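Cable and Clearance Rules for a Tabletop Arm: Setting Up a Shared Bench

2019-08-18
By Mairéad Lynch

These are the working rules we use at Stokell for a single small arm on a white tabletop with kitchen items. They are written for people who already know how to power up and jog the arm. If you have not done the bench induction yet, do that first and come back.

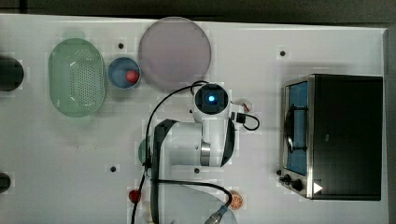 Before you switch on

Walk around the table once. Look at it from the front, from both sides, and then from overhead if your bench has an overhead view. The overhead view is the best one for cables, but it hides height. A loop that seems well clear of a plate may be resting on it.

Write your name and start time on the bench sheet. If someone else's name is there with no finish time, find that person before you touch anything. Do not clear another person's layout.

Check that the emergency stop is within arm's reach of where you will stand, and press it once before the first run of the day to confirm it cuts the drives. Reset it and check that the arm holds its position.

Step 1. Mark the reach

With the arm in manual mode and the speed limit set to the lowest value, move it to its furthest point in each direction. Put low-tack tape on the table where the tip of the gripper passes. Anything inside the tape can be hit. Anything outside it can still be hit by a cable, so leave a hand's width beyond the line.

Tape marks go stale when the gripper is changed. Pull the old tape and do it again. Jitendra Rawat keeps a set of card templates for the grippers we use most, and they save time if the base has not been moved. They do not count if the base has been unbolted for any reason, even if it was put back in the same holes.

Step 2. Route the cables

Most of our stopped runs come down to cables. The wrist camera has its own cable, and it has to follow every turn the wrist makes.

Start at the wrist and work down. Leave enough slack for the full turn of the last joint in both directions. Turn the joint by hand or at low speed and watch the loop the whole way. It should open and close without going tight and without folding back on itself.

A loop that stands out from the wrist will sweep a wider circle than the gripper does. Measure to the outside of the loop when you work out clearance. On our bench, a long loop can travel over the plate and the small bowl while the gripper is nowhere near them, so tall items do not go under that path.

Tie the cable to the arm between joints and never across one. Use hook-and-loop ties. Zip ties are banned on moving sections because they get pulled too tight and then cut off with a knife next to the cable jacket.

At the base, the cable should leave the connector in a gentle curve. Keep loose objects away from the connector. Small play-food pieces have a habit of ending up there after a reset, and they are easy to miss when you are looking at the gripper.

Step 3. Place the heavy and fixed items

Put the largest item down first. For us that is the toaster oven. Decide which way the door faces before you decide anything else, and open the door fully to see how much table it takes. The space in front of an open door is treated as occupied for the whole session, even when the task only opens it once.

The oven stays unplugged on this bench. The plug gets a tag through one of its pins with the bench number on it. If your task needs a powered appliance, you need a separate sign-off, and this page does not cover it.

Knobs and handles count as part of the item's outline. Measure from the knob face, not from the front panel.

Step 4. Place the light items

Plates, bowls, and colanders go down next. Follow these rules:

- Keep the rim of any plate or bowl clear of the table edge. If it can tip off, move it.
- If an item has to stand on edge, test it by tapping the table. If it rocks, prop it or lay it flat.
- Place balls in a bowl or a shallow dish during setup. A loose ball rolls to the base sooner or later.
- Clear dishes are hard to see against a white top. Write down where you put each one, and put a small piece of colored tape on the underside.
- Leave mounting holes open. Do not use them to wedge objects, and do not let crumbs of foam collect in them.

Give every item a line on the bench sheet. The Chauhan layout form has room for 29 items, and no single task of ours has needed the second page. If you are near the end of the form, the table is too full.

Step 5. Dry run

Run the task at low speed with nobody's hands over the table. One person watches the gripper and the other watches the cables. If you are alone, run it twice and watch one thing each time.

Stop the run if:

- a cable touches any object, even lightly
- a cable goes straight at any joint position
- the camera picture drops out or flickers
- an item moves that the gripper has not touched

Fix the cause and start the dry run again from the beginning. Do not resume from the point where it stopped. The wrist may have taken a different turn to get there, and the cable will not be lying the same way.

Step 6. Normal running

Once the dry run is clean, raise the speed in stages. Our sessions last up to 54 minutes, followed by a check of the ties and the base connector. A status light on the camera tells you only what the camera maker says it tells you. Never read it as a sign that the arm is safe to approach. Use the controller state for that.

Hands go in only when the drives are off. This applies to picking up a dropped ball, and it applies when you are in a hurry.

Step 7. Resetting between tasks

Switch the drives off. Return items to their lines on the sheet, working from the back of the table toward you. Check behind the base and around the connector by eye and then by touch, as round items lodge there. Look at the ties. Switch on and run one slow pass before going back to speed.

Record keeping

Keep the bench sheets in the Brerilby folder with the newest at the front. A stopped run gets one line with the joint, the item, and what you changed. We went through the sheets in January and moved the wrist tie point as a result, so please write something more useful than "cable."

Changes to these rules go to me or to Jitendra. The Planetti bench has a different base plate and its own version of Step 1.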